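Folding the Laundry, 1344 Times Over

When I ring Annunziata Palumbo she asks if I can give her ten minutes, because she's in the middle of a pair of trousers. Ten minutes later she rings back, apologizing, and we end up talking until it's well past lunch.

Palumbo runs the household side of things at Brilivero, a small outfit that gathers demonstrations for machines that are meant to learn chores. Her part of it is clothing. People on her list take a pair of hand-held grippers home, work the fingers themselves, and fold, smooth, stack and hang whatever they have in the cupboard, with the recording going the whole time. Each fold from start to finish is an episode, and the episodes go off to be learned from.

"I used to teach sewing to adults in the evenings," she told me, "and I thought, well, that'll be no use to anybody here. But the first week I was standing beside a grown man, a very clever man, and telling him to find the seam before he did anything else, exactly as I'd told my Wednesday ladies for years. Find the seam! Everything hangs off the seam."

She has a great deal to say about trousers. Shirts, in her view, are overrated as a challenge, being all corners and edges you can see coming. Trousers with elastic in the waist are another matter altogether, and black ones are worse again.

"You lose the fold in them," she said. "With a light pair you can see the shadow where one leg is lying over the other. With black you've got one dark shape on the bed and you have to know where the layers are. So we ask for plenty of black. If we only sent in the easy colours, we'd get something that was marvellous with tea towels and hopeless with half of what people wear."
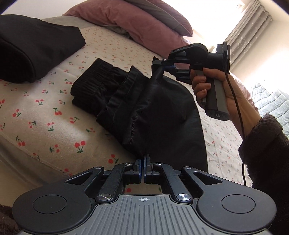 Black trousers with an elastic waistband, one gripper closed on an edge of the cloth and a second at the waist.

The plan for this round, which goes by the name Clollitz for reasons she couldn't remember, was to finish with 2000 episodes of dark clothing by the end of April. They got 1344 that passed the checks. She was cheerful enough about the shortfall, though I gather there were some long meetings about it. A good number were sent back for dull reasons: a sleeve left inside out, a garment dragged off the side of the bed, a person stopping to answer the door and then picking up where they left off.

I asked what she tells somebody on their first day, and she laughed and said she mostly tells them to slow down, and then a bit later to speed up again. New people creep along as though the cloth might bite. The first 100 episodes from any one person tend to be stiff, she finds, and somewhere after that they stop thinking about their hands and the folding starts to look like folding.

"And I don't want them all folding my way," she added. "I fold in thirds because my mother did. Gun-woo Ra does his in half and half again, and then he rolls them, which I can't bear to watch, but it goes in with the rest. As long as he does it the same way through a session and says so in the notes, I've got no quarrel with him."

The beds were her idea, and she's rather proud of them. When she started, most of the folding was done on a plain grey table at the office. It was tidy work and quick to check, but hardly anyone she knew folded washing on a plain grey table. They did it on the bed, on whatever sheets happened to be on it, with the pillows still there. So she pushed for home bedding, prints and all, and the request sheet now says to leave the bed as you'd normally have it. The list has grown to 74 different beds, with everything from stripes to cherries to a cover with sailing boats on it that she'd quite like for herself.

A soft surface changes the work as well. Fingers that come down too hard on a mattress will pick up sheet along with trouser, and then the whole lot travels together. Palumbo teaches people to come in low and pinch just a small fold of the garment, lift it a touch, and carry on only when they're sure of what they've got.
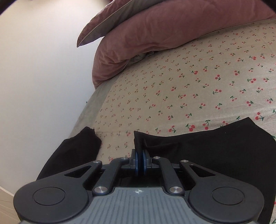
Raghavendra Thampi thinks she is too generous about the pinch. By his reckoning a missed grab followed by a second try is worth more than three clean ones, and he would like the checkers to stop marking those episodes down. "A machine that has never seen anybody miss won't know what to do when it misses," he said when I put the question to him. "Annunziata likes a nice neat fold. I like to see people get out of trouble."

She had heard this before, naturally, and she gives him half of it. Recoveries are kept now, with a tag in the notes, provided the garment ends up folded. What she won't have is people fumbling on purpose, which a few did try once word got about. "You can always tell," she said. "It's like a child pretending to trip."

There's a new round coming after this one, with fitted sheets in it, and I could hear the sigh down the line. She has been practising on her own at home in the evenings, with the grippers and without, and she says she's no better at it either way. She did have one corner tucked into another the other night and was feeling very pleased, and then the phone rang.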